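Monthly walk-through, Flarkedow break room and drinks station
March round, started 7:45 in the morning, second shift already on the floor
Walked by: Brayan Escobar (site safety)
With: Wilson Tello (canteen lead, Plindon building)

Marks used: **OK** = fine as found. **FIX** = needs work, see comment. **WATCH** = fine today, look again next month.

This is the second round since the Skorneo arms took over the drinks hand-out, and I have to say I enjoyed this one! Last time we were mostly chasing cables and tape. Now most of the comments are about how people work next to the thing, and the crew had a lot to say, so the comments run longer than the boxes do. Sorry to whoever types these up (me).

## A. Floor and approach

- [x] Walkway to the drinks table clear, full width. **OK**
- [x] Floor tape visible on the people side. **OK** Relaid by Wilson's crew after the last round, and they did a lovely straight job of it.
- [ ] Tape on the supply side. **FIX** Corner is lifting by the stock room door. Cart wheels catch it.
- [x] Floor dry, no trip points. **OK**
- [x] Lighting. **OK** Both tubes replaced.
- [ ] Sign at the door, "Robot working, keep hands off the table." **FIX** English only. Half of nights reads Spanish first. I've asked for the two-language version we already use in Yupanqui hall.

Comment, Wilson: people used to bunch up at this spot at shift change, because one person was handing out from behind the table and everybody wanted a word with her. Now they take a drink and move on. Good for the walkway. Some of the older hands miss the chat, and I want that written down somewhere, so here it is.

## B. Table and pick area

- [x] Table stable, no rocking. **OK**
- [ ] Tabletop clean. **WATCH** Gray smudges and scuffs on the white top. No cracks or sharp spots found by hand.
- [x] One item on the table at a time during the check. **OK**
- [x] Wall behind the table free of hooks, shelves and loose cords. **OK**
- [x] Gripper covering checked with the arm stopped, no tears or hard bits showing. **OK**
- [x] Arm slows when a person steps over the tape. **OK** Tried it 4 times, two from each side.
- [x] Stop button reachable from the people side without leaning over the table. **OK**

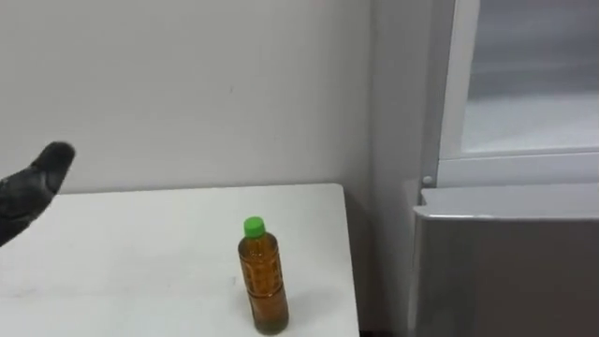 *Item B: gripper over the table, bottle with green cap toward the right end.*

Comment, Brayan: I like how much clear table there is between the hand and the bottle on the approach. Keep it that way. In the first weeks people were parking lunch boxes and gloves on that stretch, and the arm would stop and wait (as it should) while somebody got grumpy. We put a small shelf by the sinks for personal stuff and the problem mostly went away. Cheap fix, really pleased with it.

Comment, Wilson: the smudges wipe off, the scuffs don't. I'd still like the top wiped at the start of each shift. It used to be the attendant's job without anyone ever writing it down, so when the job changed the wiping just stopped. Please add it to the opening list.

Agreed. Added, see section F.

## C. Bottle placement

- [x] Bottle upright, whole base on the tabletop. **OK**
- [x] Space left between the bottle and the side edge of the table. **OK**
- [ ] Bottle placed inside the agreed zone. **WATCH** It is inside, but toward the right-hand end. See comment.
- [x] Cap on. **OK**
- [x] No spills on the table. **OK**
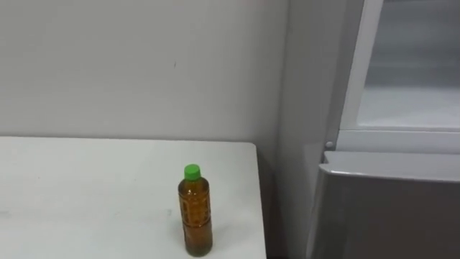 *Item C: bottle standing near the right-hand end of the table, clear of the side edge.*

Comment, Brayan: the gap between the table and the cabinet is my one real gripe with the layout. A bottle that goes over that side lands on the floor in a spot where you have to kneel to get it, and kneeling there puts your head right next to where the arm works. Nobody has had to do it on my watch. I'd still rather close it off with a strip or slide the table across before somebody tries. Maintenance says 45 minutes with the arm powered down, so let's just do it.

Comment, Wilson: until then, rule for the crew is stop button first, then reach. Even for a bottle. Even if you're late for the line! I've told both shifts and I'll tell them again.

## D. Cabinet

- [x] Glass panel sound, no chips at the corners we could reach. **OK**
- [x] Door swings shut by itself. **OK**
- [x] Front ledge checked by hand for burrs. **OK** The corner is fairly pointed at hip height. Not sharp, but you would feel it.
- [ ] Corner guard on the ledge. **FIX** Not fitted. Order two.
- [x] Power cord behind the cabinet, no damage. **OK**
- [ ] Loading heights marked. **WATCH** Markings are there but the lowest one is wearing off.

Comment, Wilson: this is where the work changed the most and I'd love for more people to know it. Before, my folks bent and handed out for most of the shift. Now the arm does the handing and we load the stock in two goes, before the rush and after. On a full day that's 600 bottles across the station. Same load coming in the door, far fewer bends per person. Two of my crew have told me their backs feel better, and one of them is now the person who trains the others on the arm, which she asked for herself.

Comment, Brayan: good news, with one caution. Fewer bends in total, but the ones left come all together, with full cases. Lifting refresher for anyone on loading, please. The card on the stock room wall still shows the old way of doing things, with a person standing at the table all shift. Take it down.

## E. People and training

- [x] Every canteen worker on shift could show me the stop button. **OK** Asked each one without warning. Quick answers all round, great to see.
- [x] Every canteen worker on shift could tell me who may restart the arm. **OK**
- [ ] Line workers who only come in for a drink know the stop button. **FIX** Mixed. A couple pointed at the light switch.
- [ ] Log of stops filled in. **FIX** Stops are logged on days, patchy on nights. Blank lines don't tell us if it was quiet or if the pen was missing.
- [x] Hand-out by a person is still possible if the arm is down. **OK** Practiced during the round.
- [ ] Job sheet for "canteen attendant" matches the work. **FIX** Still the old sheet. It says nothing about loading times, stop log or first checks on the arm.

Comment, Wilson: the job sheet matters more to my crew than anything else on this list. They are doing new work and they are good at it, and the paper says they hand out drinks. If the sheet changes, the grade gets looked at. I've been asking since the arms were put in.

Comment, Brayan: I'm backing this one. It belongs on a safety list too, in my view. If checking the arm is on nobody's sheet, it gets done by whoever is nice enough to do it, and then that person goes on vacation.

Also from the crew, written down as said:

- "I thought I'd hate it. I like that I get to walk around now."
- "It's slow at break but at least it's the same slow every time."
- "Can it be set to wait when somebody's talking to you at the table?" (Good question. Sent on to Plindon.)

## F. Actions

| Item | What | Who | State |
|---|---|---|---|
| A | Retape supply side corner | Wilson | Open |
| A | Two-language door sign | Brayan | Ordered |
| B | Add table wipe to opening list | Wilson | Done during round |
| C | Close the gap beside the table | Maintenance | Open, needs power down |
| D | Corner guards, two | Brayan | Open |
| D | Remark lowest loading height | Wilson | Open |
| D | Take down old lifting card, book refresher | Brayan | Card down, refresher open |
| E | Five-minute stop button talk for line workers | Brayan | Open |
| E | Stop log on nights, pen on a string | Wilson | Open |
| E | New job sheet for canteen attendants | Plindon office | Open, carried over |

Carried over from last round and now closed: cable cover by the sinks, shelf for personal items, spare key for the arm cabinet.

Finished at 10:00 with the arm back in service before the morning break. Next round goes the same way, starting on nights this time so that crew gets its say as well. Wilson is bringing the stop log.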